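Did a Lost Gold Wagon Really Give Vinico Street Its Name?

If you grow up in Nemstead, somebody will tell you the story of the gold wagon before you are out of second grade. A wagon loaded with gold coins came down the hill in a storm. It tipped over at the bottom, the coins rolled into the mud, and the driver, a man called Vinico, spent the rest of his life digging for them. They named the street after him. Kids still poke around by the drain with sticks.

It's a great story. Is it true? Let's be picky and check.

Start with the wagon. People say it tipped over "long ago," and that should make you suspicious right away. When was long ago? One sign near the bakery says the wagon carried 807 coins. That sounds very exact for something that happened on a dark night in a storm. Who counted them? If they rolled into the mud, how did anyone know how many there were? A number can make a story sound true even when there's nothing behind it.

Now the street. Old maps are a good place to look, and the town library has two that help. The older one shows the hill, the creek and a path with no name at all. The newer one shows the same path, wider, with houses on it, and there it is called Vinico Street. So the name came sometime between the two maps. So far, nothing about gold.
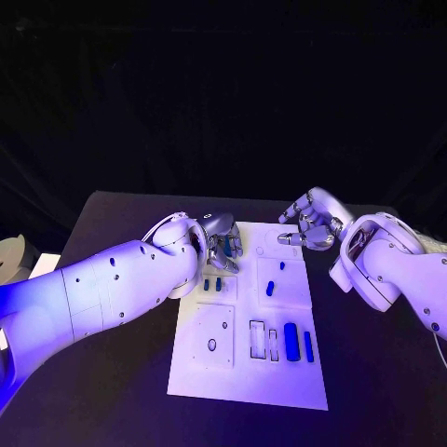 HISTORY DETECTIVES: WHAT THE OLD PAPERS SAY

Next to the second map is a tax book. A tax book is a list of people who owned land and how much money they owed the town for it. Boring? Maybe. But people who write tax books are not trying to tell you an exciting story, and that makes them useful.

The book lists a brick company called Vinico. It owned 54 acres at the bottom of the hill, right where the wagon is supposed to have crashed. It dug clay out of the ground, baked it into bricks and sold them up and down the creek. The hollow behind the playground, where everyone says the driver dug for his coins, is marked on the map as "clay pit."

Hmm.

There's no driver named Vinico in the tax book, or in the church list, or on any stone in the old cemetery. You could say he was too poor to be in a tax book, and that's a fair point. Not finding a person doesn't prove there was no such person. But a company with the right name, in the right spot, with a big hole in the ground, looks like a much better answer to me.

So where did the gold come from? The oldest copy of the story I could find is in a booklet printed for a November street fair. The booklet was sold by the Palamarchuk Hotel, and the back page has an ad inviting visitors to "stay the night and try your luck." A hotel would like people to come looking for gold, wouldn't it? That doesn't mean the hotel made it up. It does mean we should ask who was helped by the story.

Some people in Andau, the next town over, tell nearly the same tale about their own bridge. Their wagon carried 267 silver spoons. When two towns tell one story, it may have wandered from one to the other, or both may have borrowed it from somewhere else.

TRY IT YOURSELF

Pick a street, park or hill near you with a story attached. Then ask:

Who told it first, and when?

Is there a map or list from that time?

Did anybody make money from it?

Could the name have a duller explanation?

Write down where you found each answer – even the answers you don't like. I wanted the wagon to be real, too.

WORDS TO KNOW

Acre: a way to measure land, a bit smaller than a football field.

Clay pit: a place where clay is dug out of the ground.

Source: where a piece of information comes from.

Page updated 2021-05-13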